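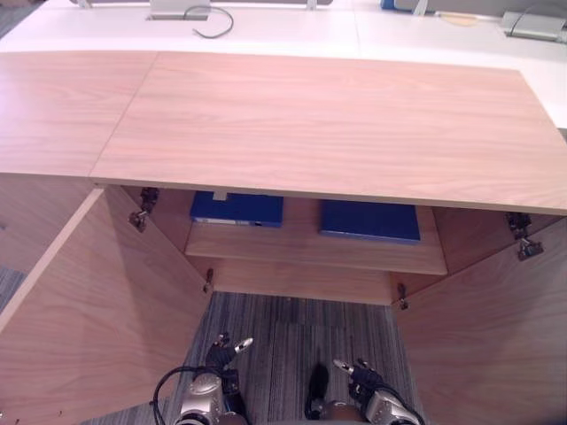

Where are the Virnedari binders to be kept? In the low cabinet beside the aisle, on the shelf, lying flat.

So read the first page of the Sirkton office rules, which Shakuntala Bhatt had signed in July.

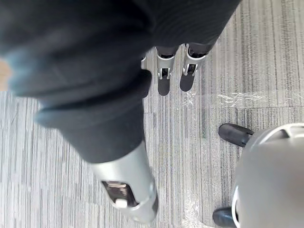
Saturday, Second Inspection

Maëlle Tremblay arrived with the register, which ran to 164 entries. Entry 2 was in dispute.
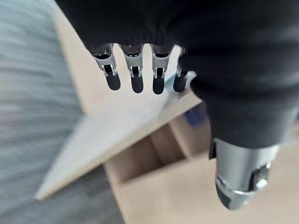 The Espinoza letters had been missing since spring, and Miss Tremblay was required to report on them in writing. She began with the furniture. The wood was pale, she wrote, and in fair order.
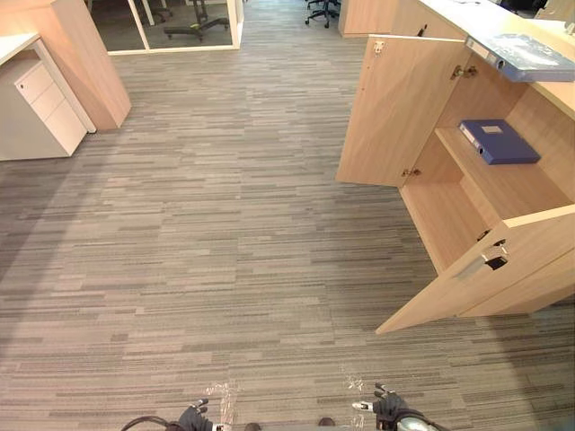
Mrs Bhatt did not approve of guesswork. She asked for the register and read it standing up. A light blue-grey folder lay flat on the countertop, above the open doors, and she turned to its entry. "Espinoza," she read, and signed.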